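4.3 Recording the cable task

Read 4.2 first. The arms must be homed and the wrist cameras switched on before you start, and the recorder will not warn you if they aren't.

The Darnimley quick-start card says a new operator can collect a useful set in one afternoon. Treat that as sales talk. At Flustirden, a first afternoon has mostly produced episodes we later threw away. Plan for one, and don't let anyone put those episodes in the shared folder.

1. Set the switch on the table with its ports facing the arms. Plug in the cables listed on the task sheet. Leave any spare cable where it lies, as the sheet asks for some clutter.

2. Open Fortin on the recording computer and choose the cable task. Check that the episode length is set to 55 seconds. Fortin goes back to its own default after every update.

3. Type the instruction exactly as printed on the task sheet, naming the cable by colour. "Unplug the red cable" is fine. "Unplug it" is useless to anybody, person or model.

4. Press the left pedal to start. Wait for the tone before you move either arm.

5. Bring one arm down on top of the switch to hold it still. Press on the casing, well clear of the ports.

CAUTION: Don't lean on the switch. The force reading on screen lags behind the arm, and we would not trust it to save the casing.

6. Bring the other gripper in from the front, with one finger on each side of the cable you named. Close on the ribbed boot and the cable just below it. Keep neighbouring cables outside the fingers.
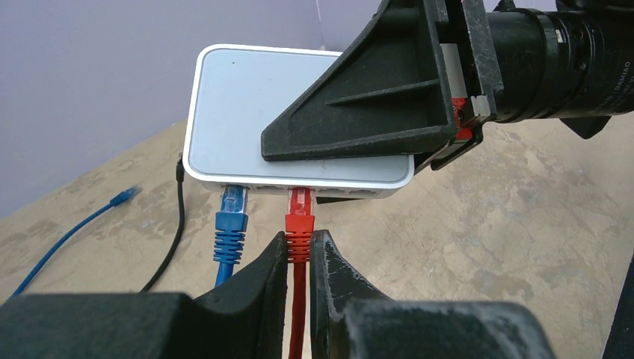

7. Pull straight back, slowly. If the fingers slip, open them and try again within the same episode. Keep these. Blažena Šindelář argued for throwing them out in February, and the model trained without them did no better – it simply had no idea what to do after a slip.

8. Press the right pedal to stop, then mark the episode as good, recovered or bad. Mark it yourself. The automatic label in Santon calls almost anything good if the arm ends up near its rest position.

9. After every 10 episodes, move the switch and change which cable you name. People skip this step when they are tired. The result is a model that has learned one spot on one table.

Note: More episodes is not the same as better. Before asking for another batch, play back 4 at random from the wrist camera view and ask whether you could do the job from that view alone. If the fingers hide the plug the whole way through, change your approach angle.

Note: The success figure on the Santon summary page is worked out from the automatic labels. We leave it out of our reports. Use the marks from step 8, and see 4.4 for exporting them.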